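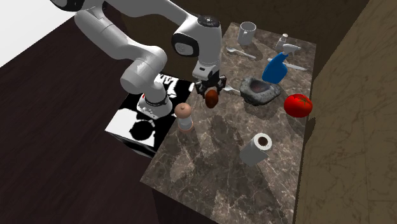 Home | Kitchen | Workshop | Surfaces

Sealing a marble countertop

Unsealed marble takes up oil and wine within minutes. Test first: put a spoonful of water on the stone and wait 11 minutes. A dark spot means the sealer has worn out.

Clear the counter and wash it with dish soap and warm water. Skip vinegar and lemon cleaners - both etch the polish. Leave the stone to dry overnight.

Apply a penetrating sealer such as Bunitz with a lint-free cloth, working in sections the width of your arm. Wipe off the excess before it hazes. Put on 2 coats, four hours apart.

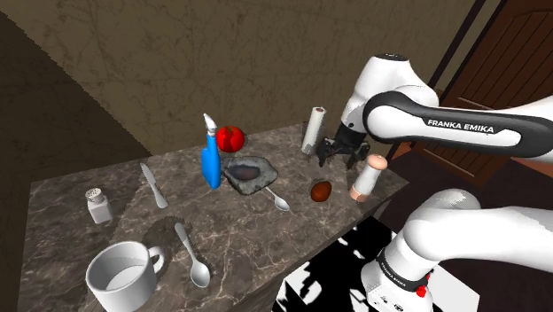

How soon can the counter be used after the second coat?

Wait until the next day before setting food or pans on it. Light dusting is fine after a few hours.

Dried haze comes off with a little fresh sealer on a cloth, buffed at once. Dark stone shows haze more than light stone - check it from a low angle.

640 shares | 11 comments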